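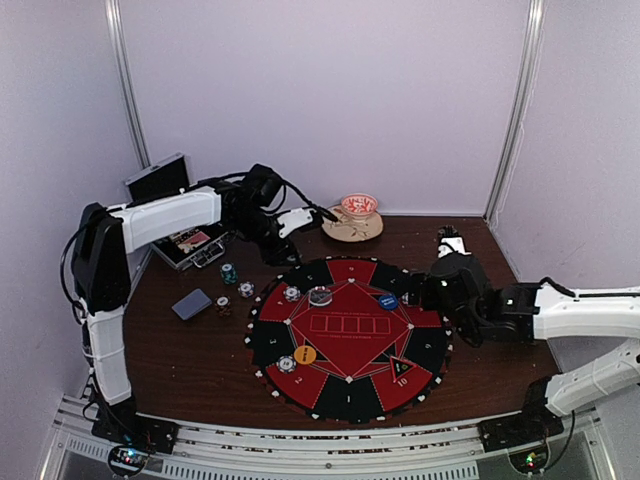 Two arms, one pot

A poker chip is a poor object to give a robot. It is thin, it lies flat, and its edge offers a parallel gripper very little to hold. Stacked, it gets worse: the fingers must close on one chip without shearing the ones beneath it. Aliki Stefanou chose chips for her group's study of two-arm manipulation for these reasons, and because the rules of the game supply a long sequence of small tasks that nobody had to design.

The project is called Stivel. Its question is narrow. When two arms share a workspace and are trained from human demonstrations, should they be driven by a single policy that sees everything and commands both, or by two policies that exchange a small amount of information? The joint policy is the usual choice. It is simple to train and it can, in principle, learn any coordination the demonstrations contain. It also tends to learn coordination that isn't there. If the operator happened to rest the left arm whenever the right one was placing a chip, the model treats the pause as part of the placement.

Stefanou's group calls this idle coupling. In early trials the symptom was easy to spot. With the left arm held still by software, the right arm would approach a chip, hover, and fail to close. The policy was waiting for a motion on the other side that had no bearing on the grasp.

The alternative tested in Stivel keeps a separate policy for each arm and links them through what the group calls an intent channel. Each policy publishes a short vector describing where its gripper expects to be over the next second. The other policy may read it or ignore it. During training the channel is randomly blanked, so that neither arm can depend on it for work it could do alone. The camera view is shared.

The data set consists of 146 demonstrations, all recorded by teleoperation. They cover 12 tasks built from table play: moving a chip from a stack to a betting position, passing the blind buttons to the next seat, gathering loose chips toward the center, and so on. Only 3 of the tasks require both arms at once. The rest can be done by either arm, and in the demonstrations they were, with the choice left to the operator.

That imbalance is deliberate. Most published two-arm benchmarks use tasks in which both arms are needed throughout, such as folding or lifting a tray. A joint policy does well there because the coupling it learns is real. A card table mixes real coupling with long stretches of independent work, and the interesting failures occur at the transitions.

The results favor the split design, with limits. On single-arm tasks the split policies kept working when the opposite arm was frozen, moved at random or given a different task. The joint policy degraded under all of these conditions, most sharply under random motion. On the tasks that need both arms, the two designs were close when the intent channel was on. With the channel off, the split policies collided often enough that the safety stop ended many of the runs.

Clutter mattered more than expected. The group leaves objects on the tabletop that play no part in the task, including the chip case and some tableware, and varies their positions between sessions. A policy trained on a bare table reached for the wrong item when these were added. One trained with them present did not, though it needed more demonstrations to reach the same accuracy on the chips themselves.

Two problems remain open. The first is stack height. Both designs estimate it badly from a single fixed view, and a gripper that comes down one chip too low topples the stack. Stefanou wants to add force sensing at the fingertips, which would let the arm feel for the top chip. The second is cards. None of the 12 tasks involves dealing. A card flat on a surface can't be pinched at all without first being slid or bent, and the present grippers do neither reliably.

The training code was written by the group's software partner, Farkorari, and runs on an existing control library named Stela. Latency through the intent channel is low enough that it does not limit arm speed. Packet loss is a different matter. When messages arrive late, the receiving policy acts on a stale prediction, and the group has yet to measure how stale it can be before the arms interfere.

A second installation is being assembled at the Triantafyllou laboratory, with the same arms and a different table. The trained policies will be moved over without retraining in March. Stefanou expects the grasps to transfer and the placements to drift.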